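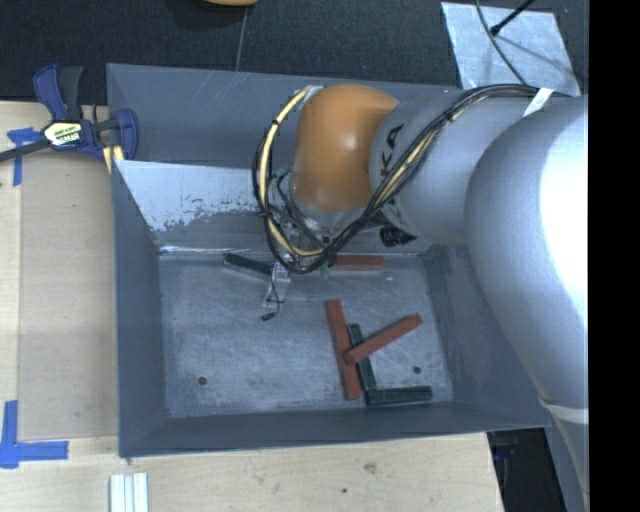

Three red and three dark green long blocks in a metal bin.

Frequently Asked Questions: The Semple Block Room

We get a lot of mail about the block room (keep it coming, we love it!), and the same things come up often enough that we put the answers on one page. If yours isn't covered, write to the front desk at the Stutton building.

What are the long blocks?
They're plain rectangular blocks, long and chunky, with no studs, no slots and no magnets. You stack them, lean them, bridge them, and see what stays up. They're the heart of the Semple collection and the first thing most visitors go for. We have 1086 blocks across all the shapes, and the long ones make up the biggest share by far.

Is it for kids or adults?
Both! Mornings lean toward families with small children, and the evening sessions are mostly grown-ups who build bridges with alarming seriousness. Anyone under 12 needs an adult in the room. There is no upper limit, and our tallest tower last spring was built by a retired couple and their granddaughter.

Do the colors mean anything?
Not in free building. Red and dark green are simply the two colors the long blocks come in for our mixed bins. In the Rustthorpe game (see further down) they matter a great deal.

What is a mixed bin?
A bin with both colors in it, side by side. It's the easiest way to start, and it's what we hand out if you don't ask for anything else. You can also ask for a bin of a single color, which people like for walls and long fences. We keep fewer of those ready, so give us a minute.

Why metal bins and not baskets?
We tried baskets for a while. Long blocks ended up crosswise and poking out, and small builders tipped the whole thing over to get at the bottom layer. An open metal bin with sloping walls is a joy by comparison — the blocks slide down toward the floor, you can see everything at a glance, and it wipes clean. It does make a terrific racket when you drop a block in. We've grown fond of it.

The bins look pretty beat up. Are they OK to use?
Yes. The scratches and worn patches are from use, and we don't repaint. We do check the rims, and a bin with a sharp spot gets pulled right away. If you feel one before we do, tell us.

How should blocks go back in the bin?
Flat, please, and long side to long side where you can. Don't stand them on end, and don't pile them over the rim. Matching the colors up is nice but not required. Fragments and crumbs do collect on the bin floor, so give it a quick look before you load it.

How does the Rustthorpe game work?
Two teams, one bin, one tabletop. One team takes red, the other takes dark green, and you take turns adding to the same structure. A block has to touch at least one block of the other color or it comes off again. You play until the bin is empty or the thing falls over. Then you argue about it, and then you play again. It takes five minutes to learn and we've seen a single round last most of an evening.

Can I borrow a set to take home?
You can. A home set is 64 blocks with two bins, and the loan runs three weeks. It's heavy! Bring a car or a very patient friend. We ask that you keep the blocks indoors and out of the bathtub (yes, really).

Can you supply a school or an event?
Yes, and these are some of our favorite days of the year. The school kit has 80 long blocks and a card with warm-up builds. For anything larger, get in touch by September if you'd like it before winter, as the van fills up. The kit travels with a floor mat, and we'd really like you to use it when building off the table.

Table or floor?
Tables for the first try. The bins sit steady there, you can reach in from any side, and a collapse is smaller. Floor builds go taller and louder. Shoes off for those.

What is the Hornuvik wall?
Our big winter build! A long curved wall, one block thick, made by everybody who drops in over the month. Last time it ran out of blocks before it ran out of builders, so we're adding to the collection now with a target of 2000.

Do you sell the blocks?
No, but we're happy to talk about how ours are looked after. The short version is a barely damp cloth, a dry cloth right after, and a rest overnight before they go back in a bin.

I found a block in my bag. What now?
It happens every month. Drop it in the return slot at Stutton, any time, no note needed. The slot is just wide enough for a long block if you feed it in end first.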